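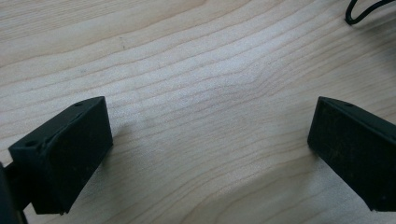 Wilfredo Cruzado told me before I left that you can't learn a thing about a gripper until you've had it in your own hand for an hour, and he was right, though I'd have settled for twenty minutes and a chair!

The visit was to Dernance, the small workshop up past the canal that builds hand-held grippers and the arms to go with them. They open the doors twice a year, in April and again in December, and I'd missed the spring one with a bad back. Setsuko Sakamoto met us at the door with coffee and a plate of those thin almond cookies (I had four) and took us straight through to the benches.

They had two hand-held tools out to try, the Rerkis and the newer Vellix. The Rerkis is the plain one — black fingertips, flat on the inside, a trigger you squeeze with two fingers. It weighs 443 grams, and the Vellix comes in at 429, and I would have sworn the difference was bigger than that. I think it's the balance. The Vellix carries its weight back over your wrist, so when you reach down toward the tabletop it doesn't try to tip forward and bump its chin.

Flat pads like these look a bit dull next to the soft, ribbed kind, and I said so. Setsuko laughed and handed me a coin and a paper cup. The coin took me nine tries with the Rerkis, and the cup went up on the first. With the ribbed pads I got the coin sooner but squashed two cups, so there you go.

After lunch Iestyn Kneath ran the same pads on a proper arm with a Schnyder controller, which I liked less. It's smooth, but the menus are a muddle, and he had to go back three screens just to change how hard the fingers close. He did let me do it myself the second time, very patiently.

If you go, wear short sleeves, or roll them up. My cardigan cuff kept catching on the trigger. Parking is behind the building and the number 36 bus stops right across the road. I've put my name down for April, and Wilfredo says he's coming too, as long as there are cookies.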